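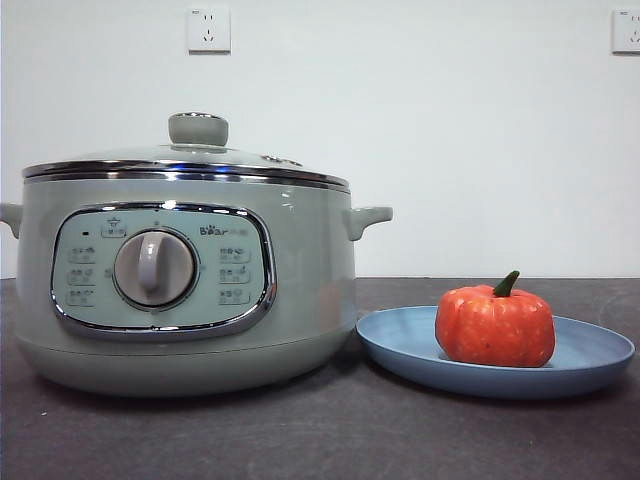
The green pot and this week's victim

Home | Forums | Kitchen Talk | Small Appliances | Search | Log in

We use cookies to keep you signed in and to remember your reading position. OK | Settings

Kitchen Talk > Small Appliances > Pumpkin in the multicooker - who's doing it?

murnov_kitchen
Posts: 1835

OK I am so happy with this thing that I have to tell somebody who won't roll their eyes at me. It's a Bear, the sage green one with the glass lid and the big dial on the front, and it has been on my counter since spring. So far it's been soups, rice, dumplings, and one very sad attempt at yogurt that we won't discuss. Now I've got a little orange pumpkin and I want to cook it in there instead of heating up the oven in August!

What I'm thinking: cut it up, a splash of water, lid on, then mash it with butter and a bit of nutmeg. Or leave it whole and stuff it? It's pretty small. My grandmother did them stuffed with barley and mushrooms in the oven and I've wanted to make that again for years.

Panel is in Chinese and mine came with no English booklet, so if any of you have worked out the settings please shout.

rozite60
Posts: 2481

Oh that green! I have a cream pot from a different maker and now I'm jealous.

Stuff it. You can mash a pumpkin any time but a small one whole on a plate is a treat, and you've already got the blue plate for it. Cut a lid off the top, scoop it out, salt the inside, and cook your barley first. Do not put raw barley in there and hope. I did that once and we had dinner at ten at night.

Drosel
Posts: 60

Are you sure it's an eating pumpkin? A lot of the tiny ones in stores are sold for decoration. They won't hurt you if they haven't been painted or waxed, but they can be stringy and taste like wet cardboard.

murnov_kitchen

It came from the vegetable stand with the squash so I'm assuming it's for eating? There was no label on it.

Drosel

I'd cut off a small piece and taste it before going to the trouble of a filling. If it's bitter, spit it out and throw the whole thing away. I mean that, bitter squash can make you properly sick.

Līga Grigaitė
Posts: 412

Agree with Drosel about the bitter ones. Not so sure about the wet cardboard! I cook the mini ones every fall and they're lovely, quite sweet, a bit like chestnut. I do mine in the steamer basket, whole, with the top cut off and set back on like a hat. Start checking after 20 minutes with a thin knife. When it slides in at the side without a fight, it's done. Mine leak a bit of juice into the middle so I tip that out before the filling goes in.

My favorite filling is leftover rice with fried onion, a handful of grated cheese and loads of black pepper. Brown the onion more than you think you should.

rozite60

Cheese yes, always. But Līga, you fill it AFTER steaming? I fill first and cook it all together so the flavor goes into the walls.

Līga Grigaitė

After, every time. The sides go soft so quickly, and a full one is heavy and slumps when you try to lift it. Then you have pumpkin soup with rice in it. (Which is also nice, to be fair.)

rozite60

I've never had one slump and I've been doing this a long time. Maybe yours are riper. I sit mine in a small bowl inside the pot and lift the bowl out, so that could be the difference.

Inese Adomaitis
Posts: 97

The bowl trick is good, I do the same with custards. Leave yourself room for your fingers at the sides though, or use a strip of folded foil under it as a sling.

About the dial: I can't help with that exact model, but take a photo of the panel with a translator app on your phone. That's how I got through mine. It told me one setting was "Precious Porridge" and I've called it that ever since. I'd find the plain steam or soup setting and ignore the others for this job.

Drosel

I'll be the grump and say roast it. Steamed pumpkin is fine for babies. You want brown edges and you only get those in an oven.

murnov_kitchen

Drosel it is almost 90 degrees in my kitchen, I'm not turning on the oven for one pumpkin!!

Inese Adomaitis

Steam it, then put it under the broiler for four minutes at the end. Brown top, and the kitchen stays bearable. I do it with the cheese on.

Drosel

That I can live with.

Grindden
Posts: 733

Jumping in on a side issue. Do you leave the pot out on the counter all the time? I'm trying to decide if I've got space for one that wide. Mine would have to live in a cupboard and I know what happens to things in my cupboard.

murnov_kitchen

Out all the time! If I had to haul it from a cupboard I'd use it twice a year. It does eat up a good stretch of counter, and the handles stick out at the sides so measure with those included. I have a dark counter and the green looks so pretty on it - I'd leave it out just for that.

rozite60

Check the height under your wall cabinets too, Grindden. Those domed lids need headroom, and you don't want steam going straight up into the wood. I pull mine forward to the front of the counter when it's running.

Grindden

Good point, hadn't thought of the steam. Off to find the tape measure.

murnov_kitchen
08/08/2020

Translator app is downloading. Plan is to taste a bit raw first, then steam in a bowl with a foil sling, barley and mushrooms in AFTER (sorry Rozīte!), cheese on top, broiler at the end. Does the stem end need to be cut thick? I don't want to go through to the side.

Līga Grigaitė

Thick enough that it doesn't bend when you pick it up by the stem. Angle the knife in toward the middle and the hat won't fall through.

rozite60

I forgive you. Get another one in November and do it my way, then report back!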